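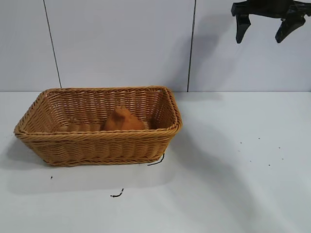
Woven basket with an orange item inside, on a white table.

Home | Courses | Handouts | Contact

Filed under: Cabin Service and Passenger Care

Handout 3: Delayed baggage and the first talk with the passenger
Lecturer: Riaan Matlala

In the last lecture we finished the boarding process. Now we look at the passenger who waits at the belt and his bag does not come.

The report must be made before the passenger leaves the arrivals hall. Take the bag tag number first, then the color and type of the bag, then the address for delivery. Please do not promise an hour. You may say when the next flight from that station arrives, but you don't know yet if the bag is on it.

Case for reading: Raltido flight 417, January. Three passengers with a connection at Krajewska did not receive their bags. The agent wrote only one report for all of them, and the delivery company Curker brought everything to the first address.
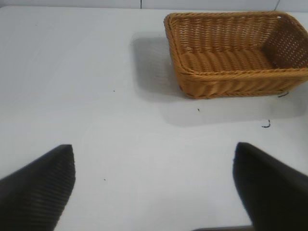
The mistake was small at the desk but it became expensive later. Each passenger needs a separate report, also when they are one family. The only exception is when all bags were checked under one name, and then you write every tag number in the same report.

For next time: read the case again and write what you would say to the second passenger. One page is enough.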